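讲者备注
讲题：旧牛仔衣物的分拣、折叠与入库
主办：Grerkmont 家用纺织品循环中心
用途：供讲者使用，不随幻灯片分发

第一页 开场

各位来宾、各位同事，下午好。首先代表 Grerkmont 家用纺织品循环中心，感谢 Jitthorpe 社区学院提供场地。今天的内容承接去年的床品专题，主题收窄到一类衣物，即旧牛仔布制品，包括长裤、短裤、裙装和外套。

（停顿，待后排落座。签到表由左侧走道传递，无须等待传完。）

本中心上一个收集季度共登记牛仔类衣物1748件，其中284件在初检时退回家庭，请捐赠人重新整理。退回的原因大多与衣物本身的新旧无关，主要是口袋未清空、受潮后打包，以及与其他布料缠在一起，无法单独称重。今天的讲解即围绕这几项展开。

第二页 分拣之前的准备

请各位把分拣放在床面或宽桌面上进行，不建议在地面操作。床面的好处是面积大，衣物可以完全摊开，裤腿不会垂落。床上原有的枕头推到床头一侧即可，毯子可以保留，但应先抖净。深色牛仔布有掉色的可能，浅色毯子上宜另铺一层旧床单。

准备物品从简：软尺一把，软毛刷一把，可书写的布标签若干，透明袋两只。透明袋一只装纽扣、别针等零件，另一只装口袋里清出的杂物。两只袋子不得混用。

（此处可询问在座是否有人带了自己的衣物。如有，请其先放在前排桌上，第五页后统一查看。）

第三页 查看后片

多数家庭整理牛仔裤时只看前片，即拉链、前扣和膝部。后片的信息同样重要，本中心的登记表因此把后片列为第一栏。后片受力集中在后腰、后裆和口袋下沿，布面往往先在这些位置变薄、发白，缝线也容易在这里松脱。

检查时请将裤子翻至背面，双手自腰头向下抚平，逐段观察。先看缝线颜色是否一致，不一致处多为后来补缝，应在表上注明。再看有无裂口。裂口无论长短，均以软尺量出长度后记入，不以“小破”“略破”一类字样代替。

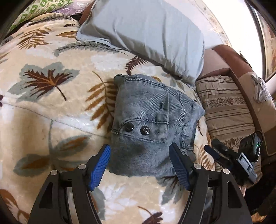 裂口的处理原则是先登记，后修补。家庭自行修补的热情值得肯定，但胶粘布贴在后续拆解时很难去除，会使整片布料失去再利用的价值。如确需在送交前固定，请使用棉线平针，针脚放宽，线头留在反面。污渍也按同一原则处理，只刷去浮尘，不使用漂白剂。

按扣与金属件须单独说明。腰带、袋口或搭带上的按扣，如果扣合正常、周围布料完好，请保留原位，不要剪下。本中心的拆解台会连同底布一并取下，这样的按扣可以直接用于包袋制作。已经松动、有脱落可能的，请取下放入零件袋，并在标签上写明原来的位置和数量。

（讲到这里语速放慢。往届听众的提问多集中在按扣一项，可预留两到三个问题的时间。）

第四页 折叠方法

折叠的要求是尺寸统一、后片朝外。后片朝外便于入库人员核对登记表，不必再次拆开。步骤如下。

将裤子沿前后中线对折，两条裤腿重叠，后裆的尖角向内收平。裤脚向上提至腰头下方，留出一掌的距离。再次对折，使后袋位于最外层。最后用手掌自中间向两侧压平，把空气排出。厚重的牛仔布不宜再折第三次，折痕过深会使已经磨薄的部位断裂。

只剩一段的裤子，例如裤腿已经裁去做了他用的，不按上述方法折叠。这类布片平放后对折一次即可，标签别在腰头处，注明“残片”。残片同样计入捐赠件数，请各位不要因为衣物不完整而直接丢弃。

（现场示范使用讲台右侧的样品。示范后请将样品展开复原，供下一场使用。）

第五页 与床品一起整理时的注意事项

换季时，许多家庭会把衣物和床品放在同一张床上整理，毯子、枕套、待收的衣服相互叠压。本中心理解这样做节省时间，但请注意三点。

其一，分批上床。一批衣物处理完毕并装袋后，再取下一批。其二，枕套和毯子如需一并送交，应单独成袋，标签写“床品”，不与牛仔布同袋称重。其三，塑料包装膜请在整理前全部拆除。未拆的包装会留住潮气，入库后难以及时发现。

收集站 Thakur 与收集站 Doris 的接收标准现已统一，衣物与床品两处均可送交。每袋的重量上限为13公斤，超重的袋子将在站内重新分装，会延长其他住户的等候时间。请各位在家中先行称量。

第六页 入库之后的去向

通过初检的衣物分为三类。状况良好的整件进入再穿着渠道；局部磨损的进入修补室；其余进入拆解台，取下后片、口袋和腰头等较大的布片，用于制作坐垫面、工具包和隔热垫。拆解台本年度的目标是完成1000件成品，所需布料全部来自居民送交。

需要说明，本中心不接受对单件衣物去向的查询。登记表只记录类别与状况，不记录捐赠人姓名。如衣物具有纪念意义，请在送交前慎重决定，入库后无法取回。

第七页 答问与结束

（答问时间至下午四时。如有关于皮革、羽绒的提问，请说明不属于本讲范围，并引导至服务台领取相应说明单。）

常见问题备答：未清洗的衣物可否送交？不可，须洗净并完全晾干。儿童牛仔裤是否接收？接收，不限尺码，折叠时对折一次。拉链损坏是否影响接收？不影响，在标签上写明即可。

答问结束后，请提醒来宾登记表与布标签可在出口处领取，每户一套。前排桌上的个人衣物由本人带回，当场决定捐赠的，填写登记表后交给 Grerkmont 工作人员。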